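4 July 2024
By Anisa Chin
10 min read

Cempaka Tarigan arrives before me and is already standing in line, which I had hoped she would do. We have agreed to meet at Vostetti, a bakery with one register, two doors and a glass case placed exactly where you would put it if you wanted customers to walk into each other. She waves me over, then thinks better of it and steps out to join me at the back.

"I can't let you in," she says. "There's a man behind me with a stroller. I'd have to leave town."

Tarigan designs lines. She has done it for 17 years, for grocery stores, clinics, a ferry landing, two county offices and a water park she'd prefer not to discuss. Her business card says "Waiting," and under that, her phone number. People who find the card in a coat pocket months later have called to ask if she is a therapist.

I ask how a person gets into this.

"By being bad at something else. I studied to be a set designer. I did a year and a half of small theaters, and I was much more interested in the lobby than in the play. You'd have a lovely set, somebody had painted every brick on it, and then the audience came in furious from standing outside the restroom for the whole intermission. You could feel it in the second act. They hated everyone up there."

The theater was the Pretorius, a former movie house with a balcony and, in her telling, the worst staircase in the state. She talked the manager into letting her move the bar to the other side of the lobby. The restroom line stopped crossing the drinks line, and the intermission got shorter by enough that the ushers noticed. The play closed anyway. "It was a bad play," she says. "There's only so much you can do with a bar."

We have moved up by one customer. A woman at the register is asking what is in each of the muffins.

What annoys people about waiting, Tarigan tells me, is hardly ever the length of the wait. People will stand a long time if they believe in it. What they can't bear is a person who came later and left sooner. She has watched customers at Zarkico, the grocery chain that was her first large client, choose a lane, then keep a sort of bookkeeping on the lane beside it. They would pick out somebody who had joined at the same moment and follow that person's progress with open dislike.

"You've got a twin," she says. "Everyone has one. You look over and there's your twin, in a green jacket, and she's already putting her yogurt on the belt. You'll remember that green jacket at bedtime."

The fix, if you ask her, is the single line that feeds all the registers, which she calls the snake and defends the way other people defend a college football team. In a snake nobody has a twin. The trouble is that a snake looks long. Put one in a store where people are used to separate lanes and a good number of them will take one look, abandon a cart full of frozen food by the magazines, and go home.

"So the store says, your line's too long. And I say, it's the same people! It's the same number of people, standing in a different shape. And the store says, could it be a shorter shape."

Could it?

"You can fold it. Everything I do is folding."

She takes a napkin from the dispenser and draws me a fold. There is, I learn, a great deal to be said about folds. Too narrow and you keep meeting the same stranger at every turn, and you have both used up your smile by the second pass. Too wide and people drift into pairs, then argue about who was ahead. She likes a turn where you can see the front, then lose it, then see it again closer. She hates a turn that gives onto a wall. She once made a client repaint a wall, and then take the clock off it, and then, when people kept looking at the pale circle where the clock had been, repaint it again.

I say that I had always assumed somebody just put out the posts.

"Somebody does just put out the posts," she says, with what I can only call restraint. "You can tell."

On the subject of posts she has views. Most of hers come from Baltent, whose catalog she reads the way I read takeout menus. The retractable belt is fine for airports. Velvet rope makes people stand up straighter and complain more. Chain is for cattle and museums. She doesn't care for the little sign that says the wait is 20 minutes from this point, because everyone who reaches it starts a timer, and at minute 21 you have an enemy. I ask what the sign ought to say. She says it should say 30.

"Isn't that lying?"

"It's being early."

The muffin woman has chosen a scone. There's some relief in the room, although the man with the stroller has begun to sigh through his nose in a regular way, like a radiator.

The job she's proudest of was a free concert in a park one October. The organizers had planned for a modest crowd, having booked a brass band, and then the brass band was joined by a singer people had heard of. There were 1062 people waiting before the gates opened. Tarigan knows the number because a teenager had been given a clicker and took it seriously. She had a field, a roll of plastic fence and an afternoon.

"I folded it around the pond. You always want to walk people past water. Or ducks, if there are ducks. They'll put up with anything for a duck."

Were there ducks?

"There were geese," she says, and stops to consider how much of this she wants in print. "We lost a section of the fence."

Still, the line held. When the fence came down people stayed where they were, in the shape she had made, with nothing keeping them there. She speaks of this in a lowered voice. At the far bend a family had been teaching a card game to the people ahead of them, and when the gates opened the game got carried forward, hand by hand, without anyone folding. She followed them along the pond to see how it came out. They were still at it when the band started.

I wonder aloud if there's something a little sinister in all this, arranging people so they don't mind. She takes it better than I would have.

"Sure. I've turned down work. There was an office that wanted a nicer line for people contesting their parking tickets, and I went and sat in there for a morning. It was slow because they had one clerk and she also answered the phone. They didn't need me, they needed to hire another clerk. I told them so and sent an invoice for the morning."

Did they pay it?

"I had to go down and wait at the window."

We reach the front. I have been so taken up with geese that I've failed to decide on anything, and I become, for a few awful seconds, the muffin woman. Tarigan orders for both of us. She has had it ready since the door: two coffees, two almond rolls, exact change. She carries the tray to a table against the back wall with a full view of the line, sits down facing it and doesn't look at me again for a while.

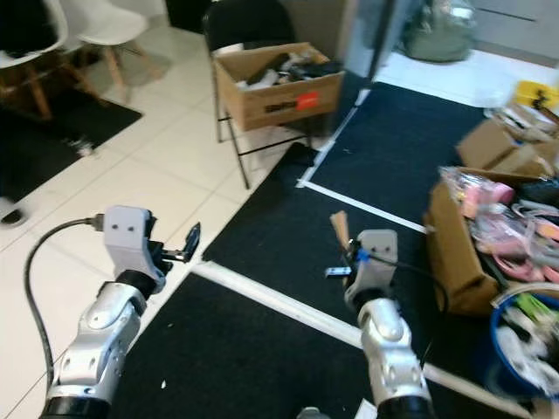 White tape on a black mat.

Tape, she says through the almond roll, is where she starts every job now. Before a post is ordered or a wall painted, she goes in after closing and lays the whole thing out on the floor, then walks it. She walks it slowly, as a person with a bad knee. She walks it pushing a cart. She walks it while looking at her phone, since that's how it will be walked. At one Zarkico she got the assistant manager to play a shopper who has forgotten the eggs, and he was so convincing that they moved the eggs.

Then she leaves the tape down for a few days and watches what people do with it. Customers will obey a line on the floor that they've no reason to obey. They'll also, given a corner that's too sharp, cut it every time, and the tape at that corner goes gray and starts to peel. She looks for the peeling and moves the turn to meet it.

"People tell you where the line goes. You only have to be slow enough to let them. I used to fight it. I'd put in a potted plant. They would climb over the plant."

I ask about her own habits. Surely she can't stand in an ordinary line without wanting to rearrange it.

She says she's fairly good about that. She has only 3 rules for herself: she doesn't switch lanes, she doesn't hold a place for anyone, and she doesn't offer advice unless somebody in charge asks. The last has been hard on her marriage, which has included several trips to theme parks. Her husband likes to get to the airport early and sit down. She likes to get there early and stand, upstairs, at the rail over the security hall, where on a holiday weekend the folds fill up from the back and the whole floor starts to turn. He brings her a sandwich.

And what would she do with this place, since we're here?

I should have known better. She has clearly been waiting since we walked in, and the napkin comes back out. She'd turn the case sideways. She'd make the left door the entrance, and lock the right one until people gave up on it. The coffee lids would go by the exit, because at present everybody with a hot cup has to reach back across the line to cover it. She draws the lids as a small cloud with an arrow. Then she draws the man with the stroller, and gives him plenty of room at the turn.

He's at the register himself by now. He is asking what is in the muffins.

"Look at him," says Tarigan, very fondly. "He had all that time."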